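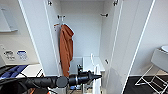
Loft ladders, low ceilings and a skip that never came

Friday, March 22, 2024

Caught the owner of Ponus between jobs, van half loaded, phone going every few minutes. Ponus does loft conversions, mostly in Derkent, mostly terraces. Two crews at the moment. We had half an hour in a cafe, got maybe twenty minutes of it.

First thing, head height. Everyone asks about money, she wants to talk about head height.

"People stand up there at the highest point and say, oh it's fine. Well, walk a yard to the side. Then think about the floor coming up, because the old joists won't do, and insulation coming down. You lose a fair bit. I've had to tell people no on the doorstep."

Does she still charge for the visit if it's a no? "No. Tea, please."

The stairs are where most rows start, she says. A proper staircase has to land somewhere, and on a terrace that usually means a slice off the back bedroom. Couples fall out over it. One lot in July had the drawings redone 13 times before anyone lifted a tile.

"And they went with the second one. The second! I'd kept it in the van."

On ladders she is blunt. A ladder is for storage. If you mean to sleep up there you want stairs, fire doors, wired alarms, the lot, and building control will want to see all of it. She has been called out to put right two "bedrooms" this year that were sold as bedrooms and weren't.

Roof windows or a dormer? Depends on the street, depends on the purse. Windows in the slope are quicker and the rain stays out for most of the job. A dormer gets you the floor space, but the roof is open and you are watching the forecast like a hawk. She sheets everything. Still gets wet sometimes.

We got to money in the end. She wouldn't give a price for a whole loft, fair enough, said it would be daft without seeing one. But the extras, yes. Skip hire, up to 700 pounds if you need it swapped and the council wants a permit for the road. Moving a water tank, she's just paid 200 to a plumber for that. Plastering always costs more then they think.

"Keep some back. Whatever you've got, keep some back. There'll be a chimney."

A chimney?

"There's always a chimney. Someone took the bottom out years ago and left the top sat on nothing much."

She gets her roof windows through Ojala and has done for years, likes that the spare parts turn up. Jullico for the stairs, made to measure, six weeks if you're lucky. Eight at Christmas. Order early, she says, the whole job waits on them.

Boxes. Had to ask, as ours is full of them. She once carried 70 out of one loft before she could even measure it, and now it's in the quote in bold. Empty it youself or pay for the day.

Phone again. The skip lorry, wrong street. She took her toast with her.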